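Small boxes, and what I learned from folding them

My aunt Hidayah Harahap sends dried fruit and cookies to half of the family every June. She used to pack them in plastic bags inside one big carton, and by the time the carton was opened, the cookies were crumbs. Last year she asked me, "You are good with your hands, can you find me a small box?" I said yes too quickly. Now I am the box person of the family, and I have opinions about cardboard.

I ordered 190 blanks from a small shop called Lundix. They come flat, tied with string, and they are lighter than I expected. Before this I always thought a box is a box. But there are boxes which need tape at every corner, and there are boxes which hold themselves together with tabs, and for my aunt only the second kind is good, because she doesn't like to look for scissors.

I spent the first evening folding on my knees, on the carpet. This was a mistake. The carpet is soft and the crease goes where it wants. After 11 boxes my back was hurting and three of them were leaning to one side like old fences. So I asked my friend Sixten Tveit, who repairs bicycles and has a good table for everything, and he told me two things: work standing, and put a cloth under your work.
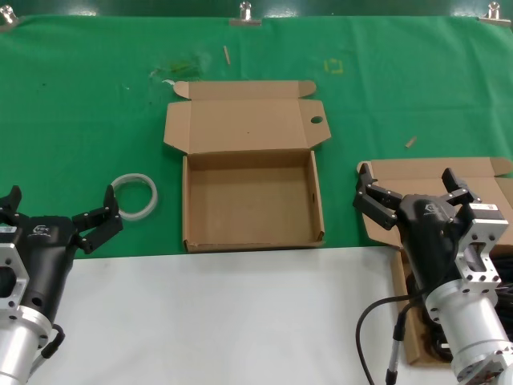 My aunt likes a box with the lid in one piece with the body, so that there is no loose part to lose. I had to learn to like it too. The lid makes the blank longer, and when you fold it for the first time, it feels like you are holding too many corners with too few fingers. But when the box is standing, you can leave the lid open and upright behind it, and then both hands are free for filling. The cloth should be pulled flat and held with clips on the far edge. Three clips are enough for a table of normal width. I also keep a roll of clear tape near the box, even for the kind with tabs, for the day when a tab tears.

After some practice I have my own order of folding, and I write it here because Anisa Pattinasarany asked me for it and I explained it badly on the phone.

First, bend every crease before you build anything. Bend it, open it again, go to the next one. I used to skip this and fold directly, and the cardboard made a second crease beside the first one, which looks very ugly and can't be repaired.

Then lift the two long sides. Hold them with your palms and not with the tips of the fingers. Bring the small tabs inside, and only after this fold the front over them. The front must go down until you feel it catch in the bottom. On some blanks you also hear it.

The lid is last. Its side flaps go inside the walls when you close it. If they don't want to go in, don't push — open the lid again and bend the flaps a little more toward you.

With the Lundix blanks I also had trouble with dust. When you push out the holes, small pieces of cardboard stay on the edge and later they fall in the box. It isn't nice to find them between cookies. I now rub the edges with my thumb and turn every finished box upside down once. Inside we put a sheet of baking paper, and the cookies go on that.

How much goes in one box? My aunt wanted to put 600 grams in each. The box can carry this, but the lid becomes round on the top and then you can't stack them. We agreed on less fruit and more baking paper, and she is still not completely happy with me. 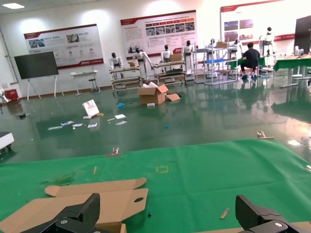 A flat blank with rounded tabs on the green cloth, and an open box on the floor behind.

The floor is the part of the work I haven't solved. Papers, cards and pieces of cardboard always travel down there, and in my house I step on them. Khairul Sinaga says I should put a big carton next to the table only for scraps. I did it for one week, and then I needed the carton to send something.

Darlene MacPherson wrote to ask if the blanks can be kept flat for a long time. Yes, mine are under the bed since last summer and they fold like new. Keep them lying down. If they stand against a wall they become curved, and then the lid will never close straight.

I still have a part of the 190 left. If my aunt decides to send also the peanut cookies this year, I will need to order again, and this time I want to try the size which is a bit taller.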